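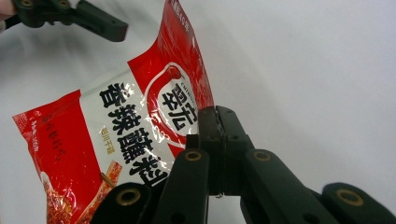 Seasoning packet held by its right edge, with glare across the logo.

Finding the Grasped Edge of a Shiny Packet

Welcome back, and thank you for all the kind notes on the camera calibration page! Today we get to my favorite part of the whole series, which is teaching the perception code to tell a thin plastic packet from the light bouncing off it. If you have ever watched a perfectly good segmentation mask fall to pieces over one bright streak, this page is for you.

I'm assuming you have Taltcombe installed and can open a recorded session in the viewer. If you can't get that far, go back to the setup page and stay there until the test clip plays. I'll wait.

What we're after

We want three things out of each view from the gripper camera: a mask of the packet, the point where the jaws meet it, and an angle for how it hangs. The planner uses the last two when it decides how to turn the wrist before placing.

Step 1. Mask out the gripper

Do this before anything else. The camera and the gripper body move together, so the body is easy, but the jaws and links shift as they open and close. Record a short clip of the gripper opening and closing on nothing, load it in the viewer, and choose Build Jaw Mask. Taltcombe saves one mask per jaw opening and picks the nearest match later on. My clip came to 486 frames, and that was plenty.

Look through the results with your own eyes. Brass-colored eyelets like the ones on our links are brighter than the black plastic, and the mask builder likes to leave little holes there. Turn on Fill Holes and they go away.

Step 2. Deal with the glare

Open the Highlights panel and set the brightness cutoff. I ended up at 177 after a long afternoon of fiddling, but please treat that as a place to start, as your lights are not my lights.

A white background makes this harder. The cutoff will happily grab half the table along with the glare, and so will the white band on a packet like this one. Tick Inside Outline Only, so the tool only looks at bright patches within the rough shape of the packet. Glare pixels then get marked "unknown" and stay in the mask. Nayara Conceição suggested that setting to me after I had spent days deleting those pixels and wondering why my packets had bites taken out of them!

Step 3. Fit the angle

Printed bands are a gift. The border between red and white on this packet gives a long straight line, much steadier than a crinkled outer edge. In the Pose panel choose Printed Line, set the smoothing window to 14, and drag the slider through your clip. The angle should drift gently. If it jumps, the fit has probably grabbed a row of lettering, so raise the minimum line length and try again.

Step 4. Mark the pinch point

Take the packet mask, grow it by 2 pixels, and overlap it with the jaw mask. Keep only the part near the jaw faces. A link can lie across the packet too, lower down, and without that limit the center of the overlap slides toward the link and your wrist turn comes out crooked.

Save the whole thing as a profile. I name mine after the kind of wrapper, so "glossy-red-white" and so on.

If it still won't behave

Mask flickers on and off: lower the outline sensitivity a little, then rebuild.
Angle flips by half a turn: set a starting direction in the Pose panel.
Pinch point missing: check that the jaw mask was built with the same camera settings as your clip.

On the next page we'll feed the pinch point and angle to the planner, with some very patient help from Juraj Holub, who wrote that part of the code. Keep your saved profile handy, as we'll load it in the first step.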